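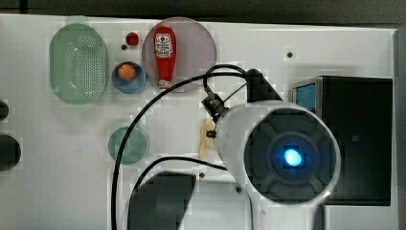 One classmate asked us in the first review why a kitchen set should have so few colors that repeat, and if a child would not be happier with more food and fewer dishes. We discussed this question a long time, and it changed the plan of our project.

Our group in the design course at Sellcombe studied how play food and simple dishes can be arranged on one table, so that small children learn to sort and serve. We started in February with a budget of 40 dollars. The first list had too many things in it. We decided to keep the orange in the small blue bowl, because the two colors are easy to tell apart, and to put the red bottle on the big plate – it is long and it rolls if it has no border around it.

The mug was more difficult. In our first layout it stood between the bowls, and a short arm must go over everything to reach it. We moved it away from the other dishes and left free space near the banana.

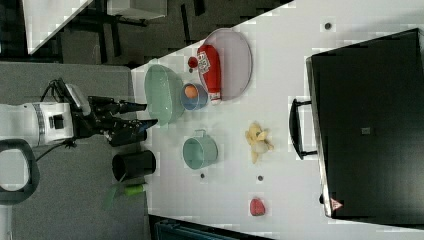 Figure 2. Table layout with the green mug and the peeled banana.

The banana was the item we discussed most. A closed banana has a simple form, but the peeled one shows two things together, the peel and the fruit inside. For teaching words this is useful. It is also harder to hold, as the parts of the peel go in different directions, and we gave it 5 points on our difficulty scale, the highest value.

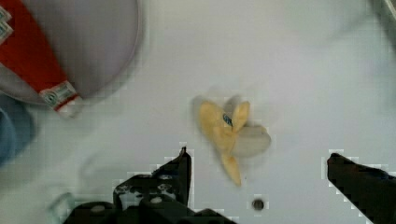

Could the peel be a separate piece, a reader of our draft wanted to know, so the child can take it off and put it on again? We think this is a good idea. Our group Lulero will draw 3 versions of it for the next report, and the layout of the dishes will stay the same.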